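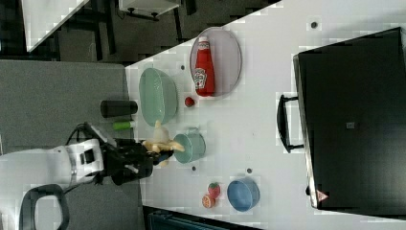 Gripper holding a pale yellow toy just above the tabletop.

Reviews > Laboratory Equipment > End Effectors > Fitlow and Monti parallel grippers

Review: Fitlow and Monti grippers for tabletop manipulation
Prepared by Viola Palumbo and Lucrezia Caruso, Valside Equipment Evaluation Unit
Friday, June 10, 2022

The Unit was asked in April to recommend a gripper for the shared manipulation bench at Valside. Two products were shortlisted, the Fitlow and the Monti. Both mount on the existing arm without an adaptor and both are supported by the Imau controller already licensed to the laboratory. A third candidate was withdrawn by its supplier before testing commenced and is not considered further.

The evaluation used the play kitchen bench, where the objects are light, moulded and irregular in shape. Toy food is a demanding category for a parallel gripper. Curved surfaces offer little area for contact, and an object which is gripped slightly off centre will often rotate as the arm rises. Crockery presents a different difficulty, in that the rim of a bowl or plate must be approached at a consistent angle and the fingers require clearance on both sides.

Each gripper was used for six working sessions under the same operators. Session order alternated between the two products so that growing familiarity with the bench would not favour either one. Objects were rearranged between attempts and no fixed layout was used. An attempt was recorded as complete when the object had been lifted, carried to its destination and released without assistance from the operator.

Installation of the Fitlow was straightforward. The mounting screws are accessible from the side and the fingers can be exchanged with the gripper in place. The Monti must be removed from the wrist before its fingers can be changed, an operation that added an unwelcome delay to several sessions. The supplied instructions for both products are adequate, although the Monti manual refers throughout to an earlier connector and should be revised.

Cable routing deserves more attention than either manufacturer gives it. The lead has to pass the wrist with enough slack for a full rotation, and any surplus is liable to swing towards the work surface when the arm is brought in low.
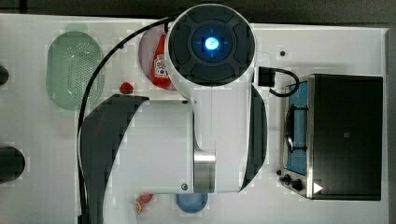
The Fitlow lead is the more flexible of the two and settled into a satisfactory curve after minor adjustment. The Monti lead is stiffer and held its shape well, but it placed a noticeable pull on the connector at the limits of travel. Laboratories intending to reach over tall equipment, such as the toy stove on this bench, should confirm clearance by hand before running at speed.

Of 366 attempts made with the Fitlow, 231 were recorded as complete. The Monti results were lower on toy fruit and slightly higher on mugs and bowls, where its firmer fingers kept a rim level during transfer. The ketchup bottle was troublesome for both grippers when it lay across a plate, as the fingers tended to disturb the plate before closing on the bottle.

Control through the Imau software was reliable. Position commands were followed without perceptible lag on either product. The Fitlow reports its grip force in finer steps, a worthwhile advantage when handling hollow toys. The Monti driver lost its connection on 4 occasions and had to be restarted each time. The supplier has been informed and has undertaken to examine the logs.
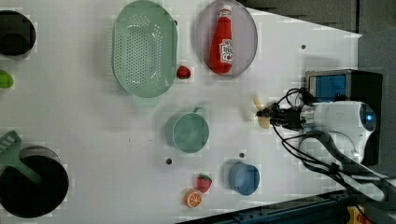

The arm reaching in from the right, with the mug, cup and toy fruit on the table.

Wear was assessed at the close of the final session. The Fitlow finger pads showed light marking along the inner edge and remain serviceable. The Monti pads were unmarked, and users with heavier or more abrasive objects may reasonably give that result greater weight than the Unit has done.

Recommendation: the Fitlow is recommended for the shared bench. The Monti is suitable as a second gripper for programmes of work confined largely to crockery, provided the driver fault is resolved. Enquiries about access to the evaluation records may be directed to Lucrezia Caruso.

Related items
Imau controller: licence renewal and update notes
Fingertip pads for light objects: a comparison
Cable management at the wrist
Overhead cameras for shared benches
Booking the Valside manipulation bench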